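Subject: Re: [kaketa-players] Patch 2 and the old campaign saves
List: kaketa-players

Hello all,

Sorry for the slow answer to this one, I've been up to my ears at work and only had the chance to sit down with the game properly over a couple of evenings. Thank you for writing it up so carefully, it made checking everything at my end a good deal easier. I've left your message in below so people coming in fresh can follow along.

> I've played Kaketa since the first release and have a campaign
> I'm very fond of, 279 turns in, on the big river map. After
> installing Patch 2 the save still loads, but every trading post
> north of the ford has gone neutral and my caravans just sit
> there with the little hourglass over them. The capital is fine.
> New campaigns are fine too.
>
> Has anybody else seen this? I wrote to Etach through the form
> on their site and got the automatic reply, fair enough, they're
> a tiny studio. I'd rather not roll back if I can help it, the
> new winter rules are lovely and I've got used to the bigger
> text. I don't run any mods apart from the Umali flag pack.
>
> Also, while I'm here, is the Clendach boxed edition on the same
> patch as the download? My brother has the box and his version
> number looks different to mine.

Right, so, the trading posts. Yes, I've got it as well, and on the same map, although my campaign is a far less impressive one (49 turns, and half of those spent being bullied by the coastal clans). What seems to be going on is that Patch 2 changed how the game works out who owns a post. In the old version ownership was written down once, when you built or captured the thing, and stayed put. Now it gets worked out fresh each season from whichever town the post is supplied by, and if there's no road drawn all the way to a town, the post has no owner as far as the game is concerned. The ford doesn't count as road any more. That's why everything south of it is happy and everything north of it has wandered off.

The fix that worked for me was this. Load the save, don't end the turn, and build a bridge at the ford (you'll need the second masonry upgrade, but at turn 279 I should think you've had that for ages). Then end the turn twice. On the first one the posts will still be grey and you'll think I've led you up the garden path, but on the second they came back to me, all of them, with their stock intact. The caravans needed a nudge: click each one, cancel its route and set it again. Tedious if you've got a lot, I know, but I had mine going in the time it takes to drink a cup of tea.

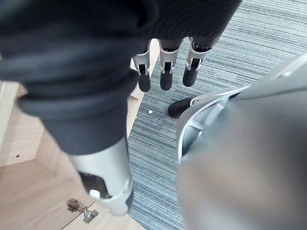
Three fingers, grey knit

Do please make a copy of the save folder before you try any of that. I'm speaking from bitter experience here, having lost a beautiful island campaign two patches ago by being cocky. Just copy the whole folder somewhere else, don't try to pick out the single file, as the season records live in a separate file alongside it and the two have to match.

If you can't afford the bridge, there's a clumsier way. It costs 1,325 silver on the standard setting, and I gather it's dearer on the harder ones, which is a fair whack in the middle of a war. You can found a small camp on the north bank instead and promote it to a village in spring. The posts will attach themselves to that. I tried it on a spare save and it does work, but the village then wants feeding, and you know what the north bank is like for grain. Personally I'd sell some timber and get the bridge.

On the flag pack, I took Umali out and put it back in again and it made no difference whatsoever, so you can leave your colours as they are. It only swaps pictures. I did notice that two of the heron banners come out a bit washed out under the new lighting, though I might be imagining it, my monitor is getting on.

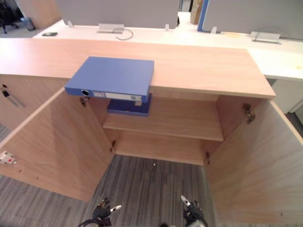

Blue ring binder, cabinet open

As for the Clendach box, I've got that edition too (I bought it for the cloth map, I'll admit, and have never regretted it). The version number does look different, with an extra letter on the end, but the patch notes inside the launcher are word for word the same as the download's, and a save I made in one opened in the other without a murmur. So your brother should be right. The one thing to watch is that the boxed launcher doesn't check for updates unless you press the button, so he may well be sitting on the old version without knowing. Under Settings, then Game Files, then the arrow.

Which reminds me, has anyone tried a multiplayer game between the box and the download since the patch? The host screen let me pick either, but I didn't have a second person handy to test it with. I'd be glad of a partner one evening if somebody's keen – I'm usually free after 8 pm eastern, and I promise to be a gracious loser, having had the practice.

I've sent Etach a note about the ford with two saves attached, one before the bridge and one after, and if I hear anything from them I'll pass it on to the list. If you have a save showing the same trouble on a different map, it would be worth sending that in too. The lake map has a ford in the south-east corner that I'd be suspicious of.

Good luck with the caravans, and let us know how you get on. I'd hate to see a campaign that long come unstuck over a river crossing.

Cheers from a rather soggy garden shed,
your fellow river map sufferer

P.S. The new winter rules are lovely, I quite agree. Has anyone worked out what the frozen mill is for?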